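Hesteo Cinema
Booth and Auditorium Inspection, Pernetmont Retrospective
Inspected by: Radek Vaněk
Comments reviewed by: Vilém Rusnák
Period: June, before first public screening

Marks used: OK, OK with comment, Repair, Not checked.

1. Exits and aisles

1.1 Both rear exit doors open fully with one hand. OK
1.2 Side exit by the screen opens fully. OK with comment. The closer is slow and the door stays ajar for several seconds, which lets daylight onto the lower left corner of the screen at matinees. Adjust the closer. Do not wedge or tape the latch.
1.3 Exit signs lit on mains and on battery. OK
1.4 Aisle lights, left. OK
1.5 Aisle lights, right. Repair. Row F lamp is out. Replacement on order.
1.6 Seats secure, no raised carpet. OK with comment. All 227 seats were tried. Two in row K have loose arm bolts and were tightened on the spot. Check again at the next inspection.

2. Booth, general

2.1 Floor clear between the projectors and the rewind bench. OK
2.2 Extinguisher in date, bracket firm. OK
2.3 Port glass clean on both sides. OK with comment. Auditorium side had a film of dust. Cleaned with lens tissue, then checked against a white field.
2.4 Fire shutters drop when released by hand. OK. Left shutter needed a second pull the first time. Track brushed out, three clean drops afterward.
2.5 Exhaust fan running before lamps are struck. OK
2.6 Face shield and gloves for xenon lamp work hanging at the door. OK with comment. Gloves are present but the left cuff is torn. New pair requested. No bulb changes until they arrive. 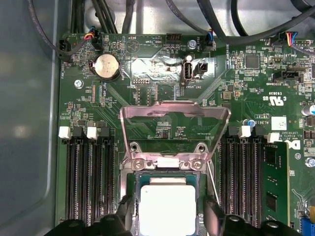

3. 35mm projectors

3.1 Power isolated before opening the lamphouse. OK
3.2 Gate and trap free of emulsion buildup. OK
3.3 Intermittent sprocket teeth, both machines. OK with comment. Slight undercutting on machine 2. Acceptable for this series, but not for archive prints with shrinkage above the lender's limit.
3.4 Oil level at the sight glass, motor running. OK
3.5 Take-up tension. Repair, then OK. Machine 1 was pulling too hard at the start of the reel. Clutch backed off a quarter turn.
3.6 Aperture plates for 1.37, 1.66 and 1.85 labeled and on the rack. OK with comment. The 1.66 plate was in the 1.85 slot. V.R. adds: please engrave these. The paper labels have come off twice.
3.7 Changeover dowser closes fully. OK
3.8 Exciter lamps, including spares. OK

4. Print of "Petach" (lender: Vávra collection)

4.1 Shipping cases closed and dry on arrival. OK
4.2 Reel count matches the paperwork. OK. Six reels, listed running time 127 minutes.
4.3 Leaders and tails present. OK with comment. Reel 5 has a replacement leader spliced in one frame late. Noted on the condition report, not corrected, as the lender does not allow leaders to be recut.
4.4 Reel length against lender's sheet. OK with comment. Reel 3 measures 592 meters, which agrees with the sheet. Reel 4 is short by a few frames at the head, with a clean old tape splice.
4.5 Edge and perforation damage. OK with comment. Nicked perforations on the sound side of reel 2 during the train station dialogue. Repaired with perforation tape. Run this reel on machine 1 only.
4.6 Changeover cues legible. OK. Printed-in cues only. No grease pencil and no scratches to be added.
4.7 Base smell and warping. OK. No vinegar odor.

V.R. comment on section 4: the subtitles are burned in and sit low. Screen at 1.66. At 1.85 the second line is lost, as happened with the previous print from the same lender. Tell the relief projectionist in person as well as in the log.

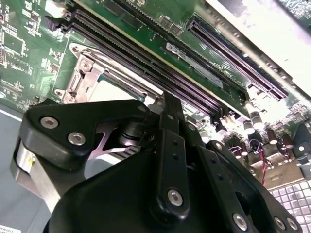

5. Sound

5.1 Amplifier racks ventilated, nothing stacked on top. OK
5.2 Optical reader alignment with test loop. OK
5.3 Surround channels by pink noise. OK with comment. Rear right is low. Not relevant for "Petach", which is mono, but it matters for the closing film.
5.4 Fader at house level, marked with tape. OK
5.5 Hearing loop tested from three seats. Not checked. Receiver battery flat.

6. Storage

6.1 Prints off the floor. OK
6.2 Shelf load. OK with comment. The long shelf is rated for 700 pounds and is nearly full. Move the trailers to the lower rack before the next delivery.
6.3 No cleaning solvents in the print room. Repair, then OK. One open can removed to the metal cabinet.

Open items

1.2 Closer adjustment
1.5 Row F lamp
2.6 Gloves
3.6 Engraved plates – low priority
5.3 Rear right surround
5.5 Hearing loop, to be tested before doors open at the first screening

Reinspect sections 1 and 2 after the lamp and gloves are delivered. Section 4 is repeated for each incoming print on a separate sheet.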